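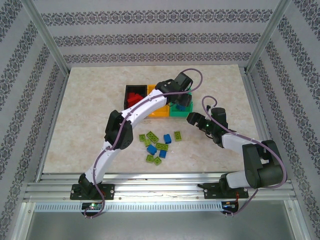 Re: What to put in next year's equipment request (two-arm cells)

Archive: small-lab-automation list
March 2023

Hi all,

Sorry for the slow answer, I was buried in our own budget forms. I'm leaving the earlier message in so people reading the archive can follow along.

> We have money for one bench setup and possibly a second one later in
> the year. The work would be sorting and kitting small parts, so bricks
> to start with and then connectors and caps once we trust it. My
> questions for anybody who has bought this kind of thing:
>
> 1. Two arms or one? Our boss thinks one arm and a better camera.
> 2. Did you buy the enclosure or build it?
> 3. What did you forget to budget for?
> 4. Grerkolska quoted us a full cell and Huanca quoted us arms only.
> Is the full cell worth the extra?
>
> We have to hand in a number soon and I'd rather it not be a
> silly one.

OK, taking these in a slightly different order, because 4 kind of decides the rest.

On full cell versus arms only: we went arms only, from Huanca, and built the rest on aluminum extrusion. I would do it again, but I'd want you to go in knowing what it took. The two arms went up fast (they sit side by side on one horizontal rail along the front edge, each on its own black mounting plate) and everything after that was slow. Squaring up the frame, getting the work surface flat, finding somewhere sensible for the electronics. Our boards ended up down below the base plates, and I still grumble every time I have to reach one. If you have somebody who enjoys that sort of thing, great! If you don't, the Grerkolska cell starts to look pretty reasonable, and at least the labor is sitting there in the quote where your boss can see it.

Two arms or one: for sorting into trays, one arm will do the job. We have three square trays in a row toward the back, black, yellow and green, with red bricks going in the black one and blue in the green one, and there isn't anything in that task that truly needs a second arm. We bought two because the next job on our list is holding a part with one gripper and fitting something onto it with the other, and adding an arm later would have meant redoing the rail. So look at the job you want to be doing a year from now and buy for that one. If it's all pick and drop, your boss has a point about the camera.

One warning if you do go for two. They share the space, and the space is smaller than you think. When the left arm is reaching over the green tray its long white upper link goes right across the yellow one, and the other arm has to stay out of there. I'd get the biggest work surface your room can take. It's the cheapest thing on the whole list and we went too small.

Enclosure: built it. Three walls, square work surface, an extrusion post at each rear corner. The surface has a beige marble pattern and the walls are covered in pale gray wallpaper with dark ornate bands on it, so it looks a bit like somebody's grandmother's dining room, and I'm very fond of it. For the budget, put surface and wall coverings on a line of their own. We had them hiding under "misc" and then couldn't buy a second set when we wanted to change the look, because misc was gone by February. (Misc is always gone by February.)

Now the forgotten stuff, which I suspect is what you're really after:

Cables and clips. Our purple ones run the length of each arm and need enough slack to loop up over the gripper, and then they hang down past the rail at the front. We measured for the arms stretched out and forgot the loops completely, so the first set came up short. Reordering cost us $440 and a lot of waiting around. Buy long.

Spare fingers. We got 6 spare pairs from Lustelano for our grippers and I thought that was silly at the time. It wasn't. Put them in the first order so you only pay shipping once.

The parts you're going to pick up. Don't laugh, somebody has to buy the bricks! We use red, lime green and blue, a few different sizes, and they wander off at a surprising rate. Mixed sizes are worth having early on, by the way. A long brick lying at an angle is a very different pick from a little one, and one standing upright is different again, so a bag of identical pieces will make your setup look better than it is.

Somebody's time. I put this last and it should be first. Our request had $636 for training and setup help, which covered one visit and no follow-up. I'd go for at least double. Reloading the table between runs also takes a person, and we hadn't put a single hour against it.

What I'd skip: the extended service plan. Berach offered us one and we said no, then put the money into a spare motor on the shelf. A dead motor costs us an afternoon with the spare and would have cost us weeks without it. Your purchasing people may see it differently, ours needed some persuading.

As for the second setup later in the year, I'd ask for it now as its own line and mark it optional. Going back for more money halfway through was a misery for us: 5 signatures, and every one of them wanted to know why we hadn't asked the first time.

I can send our parts list to anybody who wants it. It's a messy spreadsheet and a couple of the prices are out of date, but the quantities are right, apart from the cable lengths, which I still need to fix. Write to me off list and tell me how wide your bench is, because the rail length hangs on that.

And if anyone on here did buy the Grerkolska cell, please chime in. All I've ever seen is the quote and I'd love to know how long the install took.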